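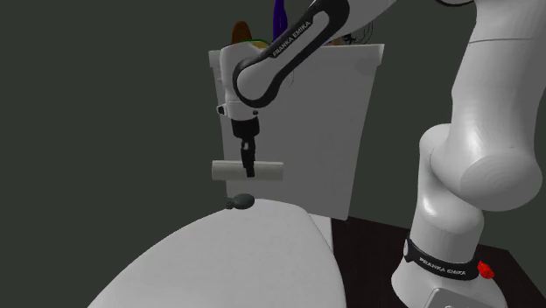
Brazo robótico blanco y negro junto a un inodoro. Imagen generada por ordenador.

Prillbridge llama a revisión 772 furgonetas Tremum por un cierre de puerta lateral demasiado independiente

La campaña afecta a vehículos de reparto con puerta corredera eléctrica. La intervención es gratuita y dura 40 minutos, café de concesionario aparte.

Urneswood, abril. Prillbridge, distribuidora de los vehículos comerciales Tremum, inicia una campaña de revisión voluntaria que alcanza a 772 furgonetas equipadas con puerta lateral corredera de accionamiento eléctrico. En determinadas condiciones, el módulo que gobierna el cierre puede interpretar una vibración prolongada como una orden de apertura y desbloquear la puerta con el vehículo en marcha. La furgoneta, dicho de otro modo, decide por su cuenta que ha llegado a destino.

La compañía no tiene constancia de heridos. Sí tiene constancia de una caja de lechugas, dos alfombras y un atril de música que abandonaron sus respectivos vehículos antes de lo previsto. El atril fue recuperado y, según su propietario, sigue plegándose igual de mal que antes.

El defecto se localizó en el conector del módulo de cierre, una pieza suministrada por Hegedűs. Un lote salió de fábrica con el clip de retención montado al revés, lo que permite que el conector se afloje con el uso. En una autopista bien asfaltada puede no ocurrir nada durante años. En la carretera de acceso al polígono de Urneswood, que los clientes de la zona conocen bien y describen en términos que este comunicado no va a reproducir, ocurre antes. Hegedűs ha retirado de almacén las unidades restantes de ese lote y ha modificado el clip para que solo encaje en una posición, idea que todas las partes coinciden en que habría sido estupenda desde el principio.

«Una puerta de furgoneta tiene que hacer dos cosas, abrirse y cerrarse, y tiene que hacerlas cuando se lo piden. En estas unidades cumplimos la primera con exceso de entusiasmo», declara Orvokki Lahtinen, directora de Posventa de Prillbridge. «Preferimos llamar a 772 clientes y que alguno nos diga que exageramos, a tener que explicarle a uno solo por qué su mercancía viajaba por otro carril».

Qué vehículos están afectados

La campaña se limita a las furgonetas Tremum de batalla larga con puerta corredera eléctrica en el lado derecho. Quedan fuera las versiones con puerta manual, cuyos propietarios llevan tiempo oyendo que deberían haber pagado el extra y que esta primavera tienen permiso para sonreír. Tampoco están incluidos los chasis cabina, que no tienen puerta lateral trasera y por tanto ofrecen una fiabilidad intachable en este apartado.

Los titulares recibirán una carta certificada en la dirección que figure en el registro de matriculación. Quien haya comprado el vehículo de segunda mano, haya cambiado de domicilio o tenga por costumbre no abrir las cartas certificadas puede consultar el número de bastidor en cualquier concesionario de la red. El número aparece en la parte inferior del parabrisas, lado conductor, normalmente debajo de los albaranes.

Síntomas

El indicio más habitual es el testigo de puerta abierta, que se enciende unos segundos y se apaga. Muchos conductores lo han resuelto hasta ahora dando un golpe en el salpicadero. Prillbridge agradece la iniciativa, pero el salpicadero no interviene en el sistema. También puede oírse un chasquido procedente del pilar central al pasar por baches, o notarse que la puerta tarda más de lo normal en completar el cierre.

Qué hacer hasta la cita

Mientras el vehículo no haya pasado por el taller, se pide a los conductores que desactiven el accionamiento eléctrico con el interruptor situado junto al freno de mano y que cierren la puerta a mano, hasta oír el segundo clic. La carga debe ir sujeta con cinchas a las argollas del suelo, como indica el manual en un capítulo que las estadísticas de lectura no favorecen. No deben transportarse pasajeros en la segunda fila.

Y si la puerta llegara a desbloquearse en marcha, conviene reducir la velocidad de forma progresiva, detenerse en lugar seguro y cerrar desde fuera. Intentar alcanzar el tirador desde el asiento del conductor exige un brazo que Tremum no ofrece ni como opción.

En qué consiste la reparación

El taller sustituirá el conector y el clip, comprobará el mazo de cables del pilar central y actualizará el programa del módulo. Con la nueva versión, cualquier orden de apertura se ignora por encima de 2 km/h. A los departamentos de ingeniería les ha parecido un umbral generoso; a los repartidores que abrían la puerta antes de frenar del todo les ha parecido una injusticia, y así nos lo han hecho saber.

La operación dura 40 minutos y no supone coste alguno para el cliente, ni en piezas ni en mano de obra. Quienes hayan pagado anteriormente una reparación por este mismo motivo podrán solicitar el reembolso presentando la factura. Se admiten facturas arrugadas. No se admiten fotografías de una mano señalando el lugar donde estaba la factura.

Prillbridge ha reservado 80 citas semanales exclusivas para la campaña, con prioridad para los vehículos de reparto alimentario y transporte adaptado. El taller de Urneswood abrirá desde las 6:30 para atender a los profesionales que empiezan la ruta temprano. En las demás sedes se mantiene el horario habitual, incluida la pausa de mediodía, que sobrevivió a una negociación larga.

Los clientes que necesiten vehículo de sustitución deben indicarlo al pedir la cita. La flota disponible se compone sobre todo de turismos pequeños, y se ruega no elegir el día de la mudanza.

La revisión no afecta a la garantía ni modifica los intervalos de mantenimiento. Completada la intervención, el taller colocará una pegatina verde en el marco de la puerta y entregará un justificante que conviene guardar en la guantera para una futura venta del vehículo.

Sobre Prillbridge

Prillbridge distribuye y repara los vehículos comerciales Tremum a través de su red de concesionarios. Tiene su sede en Urneswood, al final de la carretera mencionada más arriba.

Contacto para medios

Departamento de Comunicación de Prillbridge, sede central de Urneswood. Atención a la prensa de 9:00 a 14:00. Las consultas sobre citas de taller se atienden en los concesionarios; en Comunicación no sabemos cambiar conectores y es mejor para todos que siga siendo así.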